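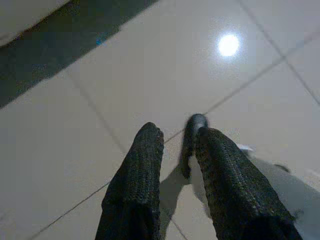
4.2 The sink as the middle of the kitchen

When we began reading through the Drurnis household diaries, we expected the stove to come out as the place where most kitchen work gathers, and we were rather fond of that idea. The diaries told us something else. Of the 2,872 kitchen tasks people wrote down for us in February, a good 700 began or ended at the sink, and many more passed by it on the way to somewhere else.
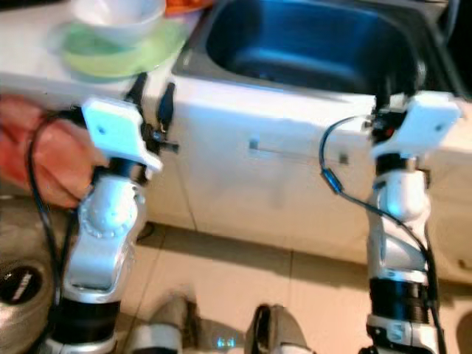

Part of this has to do with how a sink sits in its cabinet. A deep basin hides a great deal, and our diary keepers were quite open (and often very funny) about letting things wait down there until after supper. Those with a shallow basin wrote about washing up sooner, though we would not want to lean too heavily on that. Figure 3 shows a deep, dark basin set into a counter above white cabinet doors, with a white bowl standing on the countertop to the left.
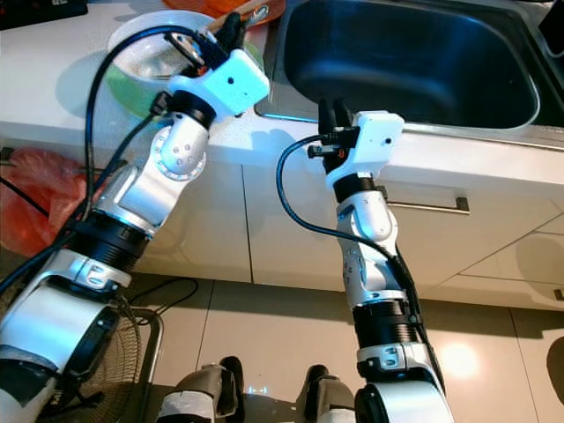

Figure 3. Sink and adjoining countertop.

The stretch of counter beside the basin deserves a kind word of its own. Kahsay, in the earlier study we build on, called it the "landing strip," and we have happily kept the name. Bowls and spoons come to rest there between one job and the next, and 20 of our households told us they would gladly give up a drawer to have a little more of it.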